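Support > Linen Care > Questions
Filed under: Towels and Cloths

Frequently Asked Questions: Folding and Sorting

How should mixed cloths be sorted?

Pamona accepts up to 80 cloths per bag.

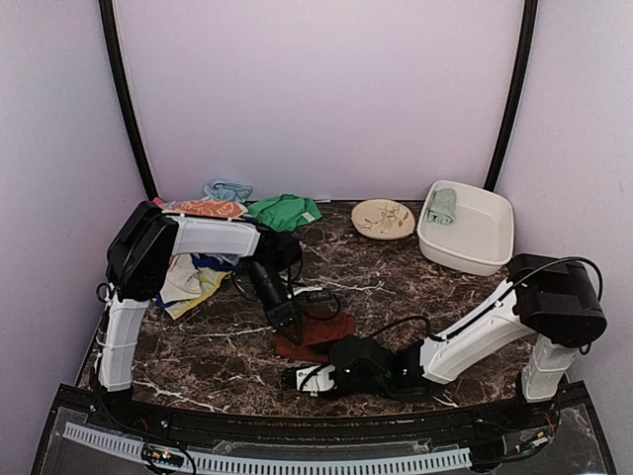

Cloths should be sorted by color before folding begins. Each is then brought to the center of the table in turn, as with the rust-brown cloth, while the green, light blue and other cloths stay toward the back and the left.

May microfiber be washed with cotton?

No. Lint from cotton clings to the pile.
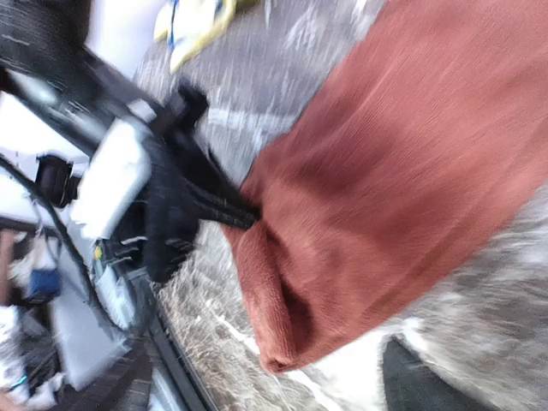

Fabric softener must not be used on microfiber. A towel with fine ribbing, such as the rust-orange one, should be shaken out and its creases opened before folding.

Is a frayed edge grounds for replacement?

Light fraying is accepted. Cloths with holes may be exchanged within 2 months.
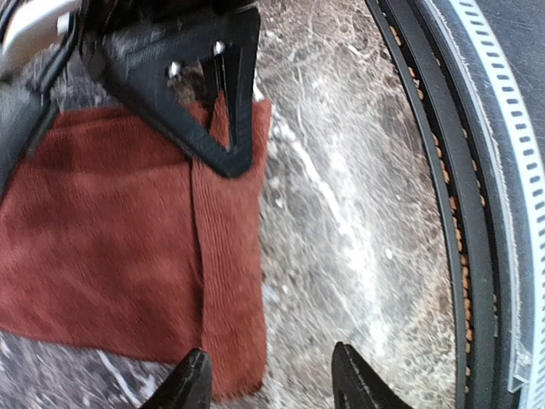 Rust-red towel with a slightly frayed edge.

Contact Pamona Linen Care | Back to top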